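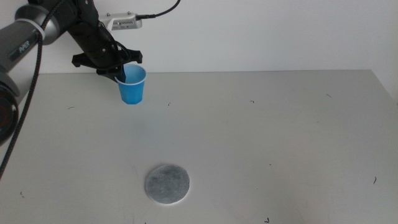
Light-blue cup, grey table

Hi all,

Viorica Mujić wrote on 11th February:
> Does anyone still have the small blue cups from the Arndale picnic? I'm after
> a set for the kids' table and can't remember if they were the straight ones
> or the ones that go in at the bottom. Also, do they stack?

Viorica, I've got a few of them here! They're the tapered sort, wider at the rim, with a white edge and very faint facets down the sides (you can just make them out in the photo). The inside is a paler blue than the outside, so if you're matching them to the plates, hold the plate up to the outside colour.

They do stack, but push them down hard and you'll be there all arvo trying to get them apart. I keep mine in stacks of 4 with a bit of paper towel between. Setareh had the rest of the box after November, 36 in it when we bought them, though I'd be surprised if they all made it home from the oval.

Happy to drop mine at your place, or you can grab them when you're next over this way. They're a bit small for the grown-ups, Uriel went back for cordial three times, but spot on for littlies.

Oh, and does anybody have my jug? Clear one, green lid.

Cheers,
Valentina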